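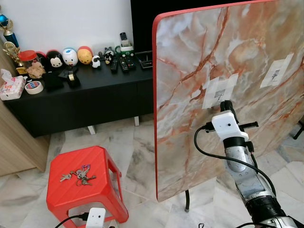 Jadia 便携式记分计时器使用评测

12/10/20

打印本页 | 电邮给朋友

Jadia 是 Brurkilell 今年推出的篮球记分计时器，分主机、操作盒和两块进攻计时屏，定价2,000元。上个赛季我们在 Prandville 业余联赛里一直用它，从小组赛用到决赛，一共55场。这篇评测说的都是比赛里的使用情况，没有做实验室测试。

先说开箱和安装。主机可以立在记录台上，也可以挂在墙上，附带的支架是折叠式的，展开以后拧紧一个旋钮就行。进攻计时屏比主机小，厂家建议放在两侧底线外的地面上，也可以另买立杆架高。我们没有买立杆，直接放地上，缺点是篮下人多的时候弧顶的球员看不清，后卫经常要转头问教练席还剩几秒。预算允许的话，立杆应该一起买。

两块进攻计时屏和主机之间是无线连接，操作盒和主机之间用线。这个设计我一开始不太理解，后来觉得可以接受。记录台本来就在主机旁边，线不碍事，也少一件需要充电的东西。随机的线偏短，如果主机要挂到墙上，记录员就得坐到墙根去。延长线我们是在外面配的，用着没有问题。

操作盒的按键分成三块：左边管主队，右边管客队，中间是时间。得分键有加一、加二、加三和减一，犯规和暂停各有单独的键。按键行程比较深，按下去有明确的段落感，不用低头确认。记录员 Sipho Msimang 以前用的是另一款触屏的产品，他说换成实体键以后最大的好处是眼睛可以一直看着场上。联赛里几位年纪大一点的记录员也是这个看法。

进攻时间的处理是我比较在意的部分。它有两个复位键，一个回到24秒，一个回到14秒，分开排列，中间隔了一段距离。前场篮板以后按14秒那个键，屏幕马上跳过去并继续走表。赛季初有过几次误按，都是按到了24秒，后来给14秒键贴了一小块防滑胶，情况就好了。误按之后也可以补救：停表，按住修正键，再用加减键把秒数调回来。这个步骤写在说明书靠后的位置，建议第一次用之前先翻到那里看一遍。
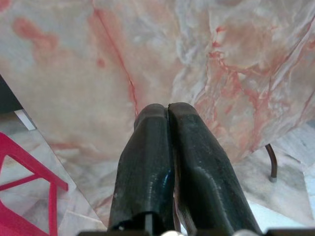
比赛时间最后一分钟显示十分之一秒，这一点和正式比赛的设备一致。进攻时间只显示整秒，最后五秒没有小数。对业余比赛来说影响不大，不过有一场半决赛确实因为这个吵过一阵。客队认为球出手的时候屏幕上还有一秒，裁判 Waldemar Krajewska 判的是违例。设备本身没有出错，只是显示方式让双方都觉得自己有理。希望以后的固件能加一个选项。

蜂鸣器的音量有三档。小馆用中档就够，最高档在空馆里相当刺耳。到了 Goicoechea 体育馆，看台坐满300人，最高档也只是刚好能听见，坐在远端的替补席听不太清楚。进攻时间到和单节结束用的是同一种声音，只有长短的差别，比赛快结束的时候两个时间挨得近，容易混。裁判们的办法是赛前跟两队队长说好，以主裁手势为准。

电池方面，主机和进攻计时屏都是内置电池，充满以后连续打完两场没有问题，第三场开始主机会出现低电量提示，但仍能撑到结束。我们周末常常一天排四场，所以午休时必须插上充电。充电口在机身背面，有橡胶塞盖住，塞子只有一条细胶连着，赛季过半时其中一块屏的塞子已经断了。另外，边充边用是可以的，只是插上电源以后亮度会自动跳回默认值，要重新调一次。

屏幕是红色和绿色的数字，主队红，客队绿，时间也是红色。正面看非常清楚，从记录台对面的看台上看也没有困难。偏到很侧的角度，绿色那一边会先变暗。馆里如果有高窗，下午太阳斜进来的时候需要把亮度调到最高。队名的位置是空白的，只有“主”和“客”两个字，想显示队名只能自己贴纸条。

可靠性总体不错。整个赛季真正耽误比赛的故障有2次。第一次是一块进攻计时屏掉线，重新配对花了几分钟，期间由记录台口头报秒。配对步骤并不复杂，但要先把另一块屏也关掉，这一点说明书没有写清楚，是打电话问了客服才知道的。第二次是操作盒的插头被人踢松，主机停在当时的比分和时间上没有丢数据，插回去以后接着走。断线保留数据这一条做得比较好，以前用的旧机器遇到同样的情况会全部清零，只能翻记录表一项一项补。

球砸到设备的情况也发生过不少次。进攻计时屏放在底线外，免不了挨球，外壳上有几处擦痕，面板没有裂。主机从记录台上摔下来一次，支架的旋钮歪了，拧起来比以前费力，显示正常。厂家单卖支架，我们还没有换。

收纳用的是附送的手提包，里面有隔层，主机和两块屏各放一格，操作盒和线塞在侧袋。侧袋拉链比较紧，冬天戴手套拉不动。整包重量一个人提着走到停车场没有问题，坐公交会觉得累。

再说几个小地方。暂停计时需要单独启动，按了暂停键只是扣掉一次次数，时间并不会自动倒数，新手容易漏。球权箭头可以用，灯不大，站在场上看不太清楚。全队犯规到第五次时数字会变成闪烁，很实用，裁判一抬头就知道要不要罚球。单节时间可以自己设，青少年组打八分钟一节，设好以后机器会记住，关机再开也不用重来。加时赛的时长要另外设，默认是五分钟。

说明书有中文，排版很密，图也小。客服电话工作日有人接，周末没有，而业余联赛偏偏都在周末打。那次掉线以后，我们把配对步骤抄在一张卡片上，放在手提包里。

价格上，2,000元在便携式产品里属于中间偏上。如果只是朋友之间约球，或者比赛不用进攻时间，买更便宜的单屏型号就可以，多出来的两块屏用不上。如果是办联赛，场地又不固定，每周要在不同的馆之间搬，我认为值得买。固定在一个馆里用的话，可以再比较一下壁挂式的设备，屏幕更大，也不用操心充电。

保修期是一年，电池不在保修范围内。下个赛季十二月底开始报名，我们会继续用这一套，立杆也已经订了。

打印本页 | 电邮给朋友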